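4.2 Contact planning for grouping tasks

The planner described in Section 3 gives, for each instruction, a desired arrangement of the blocks. It does not say how the arm should reach it. In this section we explain how the Vorari controller changes the desired arrangement into a series of short pushes, and how it decides to stop one push and begin another. The controller was first written by Ebbe Åberg for a different arm and was later moved to our Irmont setup with small changes to the timing.

The end effector is a single rod. It can push a block but it cannot lift it, turn it in the air or pull it back. For this reason every mistake near the edge of the board is expensive, and the controller must prefer pushes that bring blocks toward the middle. We treat the rod tip as a point that moves in a plane of fixed height. The height is set once at the start of a session and the policy has no influence on it. Commands are given as a small displacement in the two directions of the plane, and a new command replaces the old one even when the old one is not yet finished.

At each step the controller receives the estimated position and heading of every block. From these it builds a list of candidate pushes. A candidate consists of a block, a starting point for the rod outside the outline of that block, and a direction. Candidates whose starting point lies inside the outline of another block are removed. The same is done for candidates where the straight path from the present rod position would touch a block on the way, unless a detour of one corner is possible. What remains is usually a short list, and it becomes very short when blocks have already been gathered.

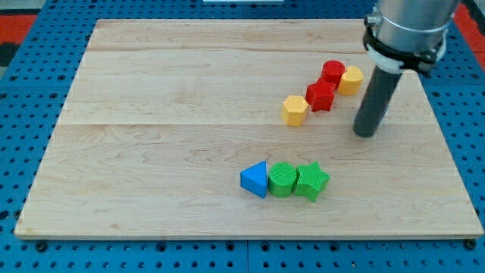
Gathered blocks are difficult for two reasons. The first is perception. When a red cylinder stands partly behind a red faceted block, as seen from the camera, the colour mask joins them into one region, and the estimate of the rear block moves toward the viewer. We reduce this error by fitting the known outlines to the joined region together, and by keeping the last separate estimate as a starting value. The second reason is mechanical. Blocks that touch each other pass the force along, so a push on one member of a row moves the other members as well, and the direction in which they move depends on the shape of the contact faces. A cylinder between a triangle and a star can roll against both of them, and a small change in the push direction then gives a different final row.

We did not try to model this contact in detail. Instead, the controller treats touching blocks as one body as long as the instruction allows them to stay together. The outline of the body is the convex hull of its members. Only when the instruction asks for a block to leave its group does the controller consider the members one by one, and in this case it searches for an approach that pushes the block away from its neighbours along the shared face. If no such approach is found, the group is first moved toward free space and the search is repeated.

The cost of a candidate has four terms: the remaining distance of the block to its target, the length of the rod path before contact, the expected disturbance of the other blocks, and a penalty close to the board rim. The disturbance term was the hardest to tune. With a low weight, the controller completed the group it was working on but spoiled the one that was completed before. With a high weight, it made long detours and sometimes did not move at all. The value used in all experiments was chosen on a separate set of 73 layouts, and it was not changed afterwards.

A push is stopped when one of the following is true. The block has reached its target within the tolerance, the block has turned by more than the allowed angle, or the rod has lost contact, which we detect from a growing gap between the rod tip and the estimated outline. Then the rod makes a short movement backward before the next candidate is chosen. Without this movement the rod stayed in touch with the block and dragged it by friction when it began to move sideways. We noticed this late in the work, and the first 2,000 recorded pushes were therefore left out of the training set.

All candidates are evaluated in the Tranix simulator, where each block is represented by its outline and a single friction value. The simulation of one push is short enough to be run between two commands. It predicts well the motion of separate blocks, but for groups the predicted rotation is often too small. We believe that the difference comes from uneven friction across the surface of the board, although we have not measured it. In practice the error is corrected at the next step by replanning from the new estimate.

The learned policy is trained to imitate the choices of this controller and does not use the simulator when it runs. Section 4.3 describes the network and its inputs.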